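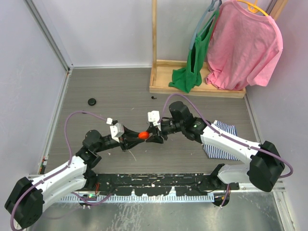
Dulusville Juggling and Ball Games Club — members' blog

23 April 2023

I promised Covadonga Bermúdez that I would write something about balls, because she is tired of hearing me talk about them at practice. So, this post is for the small orange-red ones, which are my favorite size and color.

When I joined the club I bought three big shiny balls, very beautiful and very bad for me. My hands are not large. Every second throw they slipped, and I spent my evenings on my knees looking under the radiator. Then Leandro Montoya lent me one small ball from his bag and I understood my mistake in one minute.

A bright color helps more than I expected. On a gray floor, with wood grain like the one in the picture, your eye finds orange-red immediately. I once had a brown ball. I think it still lives behind the closet in my old apartment.

About washing: I use warm water with a little dish soap and I dry them on an old towel. Please do not put them on the heater! I did this in my first winter and one of them is now the shape of a potato. It weighed 70 grams before, and I suppose it weighs the same today, but it does not fly like a ball anymore.

My daily exercise is still the simple one. I hold one ball at chest height, I pass it from hand to hand with the fingertips only, and I try to do 280 passes before breakfast. My record is 900, on a holiday, with a sore neck after — I do not recommend it.

In May we begin again to practice in the park, if the grass is dry. I will bring the small balls and also the potato, for who wants to try it.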